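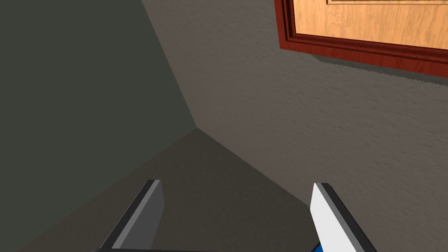
A simulated room at Gostulden, from the gripper's point of view.

I spent a Friday at Gostulden learning to drive a robot that doesn't exist, and my wrists still hurt. Well, the arm exists somewhere in the building. I only got the simulated one, plus a hand controller and a very patient teacher named Eun-seong Noh.

The job is simple to explain. You steer the gripper through a made-up room, do a small task, and the computer saves every move you make. That's one example. The team wants 1000 of them before they train anything, and they had 600 when I sat down - so no pressure!

My first try ended with me staring into a corner, fingers wide open, no clue which way was back. "Keep going," said Noh. "Getting turned around is fine. Sitting still is what hurts us." (Long pauses teach the system to pause, apparently, and I am a big pauser.)

Ziad Twal, who builds the rooms, changes the walls and the lighting between batches so the system won't get hooked on one color of paint. I asked him how many rooms he'd made. He said 44, and that he was sick of picking wood grain.

By lunch I had nine keepers. Noh does 100 a day.

More in Robots
Tibor Vida on why grippers drop things
Inside the Polden test kitchen
Letters: your July robot stories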